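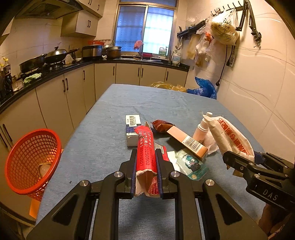 Hand-held grippers: second pair now or spares first?

mopbucket
Posted in Budget and Buying

So we've got money to spend before the end of January and I keep changing my mind. We record kitchen table stuff, small groceries mostly, wrapped snacks, cartons, bottles, plastic packets, picking things up with hand-held grippers. We have 2 grippers, and on a good afternoon both are in use at the same table. The arm itself comes later in the year (different pot of money, don't ask).

The choice is either another pair from Ekunberg so we can run a second table, or keep what we have and put the lot into pads, pivot screws, a real charger shelf and more storage. Ekunberg quoted me 48 working days on the new pair, which seems like forever, but everybody else I wrote to didn't even answer. Cultwood does a cheaper one that looks fine in the brochure. Anyone own it?

lintroller
Spares. Every time. We bought a second station first and then spent the spring stealing screws from it to keep the first one going. I'm not kidding, by the summer it was a donor body.

Pads especially! Soft snack wrappers are easy on them, but carton corners chew up the edges and you won't notice until things start sliding out sideways.

ovenmitt_77
Gonna disagree with lintroller. Pads are cheap and come fast, you can get them any week of the year. The long lead item is the gripper. If the money goes away in January, spend it on the thing you can't get in a hurry. Pads come out of petty cash.

And yes, we have the Cultwood. It's okay on boxes. The jaws don't close evenly on ours, so a flat packet gets pinched on one side and swings around. We shimmed it. I wouldn't buy it again for packets, but if you only did boxes I'd say go for it.

lintroller
What petty cash lol. Must be nice.

mopbucket
Ha, yeah, ours is a jar.

Okay, that's useful about the Cultwood. Flat packets are a big part of what we do, so it's probably out. And the stuff I worry about most is the awkward shapes anyway. Pump bottles are a good case. The body is smooth, the top is a different width, and you have to decide where to grab before you get there. 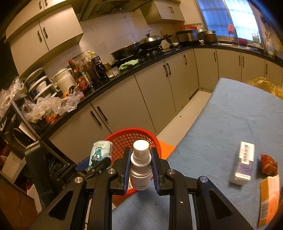 Small ones I don't mind, it's a tall one full of liquid that makes me nervous about pad wear, and I'd like to have a few different pad materials on hand to try. Which I guess is me arguing for spares. Ugh. See, this is what I've been doing all week.

The other thing is the room. It's a normal kitchen with one long table, the counters are full of pots and sauces, and I'm not sure where a second table would even go. Has anybody put both pairs on one table?

teaspoon_tax
Please don't. Two people at a table is fine, but when we tried more than that it was all elbows, and everybody ended up waiting for everybody else. You'd be paying for a pair of grippers that sit on a chair.

Did you budget for people's time? Whatever you buy, the hours are going to cost more than the hardware. We left that line blank on our first plan and got laughed at. Put in time for resetting the table too. Packets rip, stuff gets opened by accident, somebody has to go buy more.

Groceries should be their own line, by the way. I had ours under "misc" and it ate the whole misc.

ovenmitt_77
Good point about the room, I hadn't thought of that. I still say buy the hardware. You can borrow a room, you can't borrow a gripper.

Could you split it? One gripper plus pads. Ask if Ekunberg sells singles.

lintroller
They do, or they did. It used to cost more per piece than a pair, so check. One spare gripper on a shelf I can get behind. That's basically a box of spares that's already put together.

crumbtray
We buy through Sakamoto, who resell the Ekunberg stuff, and they had pairs on the shelf last fall. Might save you the wait. Their shipping is steep though, and they want payment up front, so see if your office will even do that. Ours made a face.

mopbucket
Didn't know Sakamoto carried them, thank you!! Up front is going to be a fight, but if they can invoice in January it might be easier than explaining the long wait.

Leaning toward one gripper, a pile of pads in whatever materials I can find, and a grocery line (moved it out of misc this morning, teaspoon_tax, you were right, it was bad in there). The second table waits until we have somewhere to put it.

ovenmitt_77
I can live with that. Still think you'll want the pair by summer.

crumbtray
If you do go through Sakamoto, ask which screws come with it. Ours shipped without extras and the size wasn't written down anywhere. Trastevum sells a mixed bag that fit, after some swearing.

mopbucket
Adding screws to the email now. Will post the quote when I get it.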